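Baltent Notes > Kitchen > Clearing the table

My favourite tidying tip this year comes from a robot study, of all places. The Guo group at Pitstead wanted to know how an arm learns to clear a kitchen table, and whether it does better when the things that stay put are set out first and the small bits dealt with afterwards. They ran 169 trials, and the arm made fewer wrong reaches when the big things never moved. I tried it at home and I'm rather taken with it!

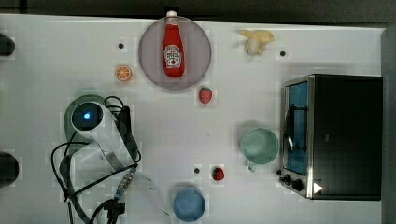

The arm at its table, with ketchup on the plate and the toaster oven to the right.

So, to begin with, choose your landmarks. Mine are the toaster, the bread bin and one large plate, and they keep their places whatever else is going on. Then give yourself a clear patch to work in – the width of a dinner plate will do – and bring things to it one at a time.

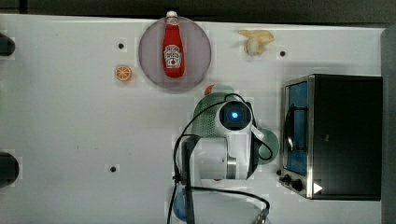 The other part I've borrowed is going back to the same starting point between jobs. The Drakholm method, as they call it, has the arm return to rest after each item, and it does slow things down a little, but the group found fewer knocks that way. For you and me it means putting the cloth down before picking up the jam. I gave it 20 minutes after supper for 6 evenings, and by the end even the cutlery drawer was behaving itself. Try it with a small table first, and leave the good glasses in the cupboard until you've got the hang of it.

6 comments | 20 shares
Contact Baltent Notes | Back to top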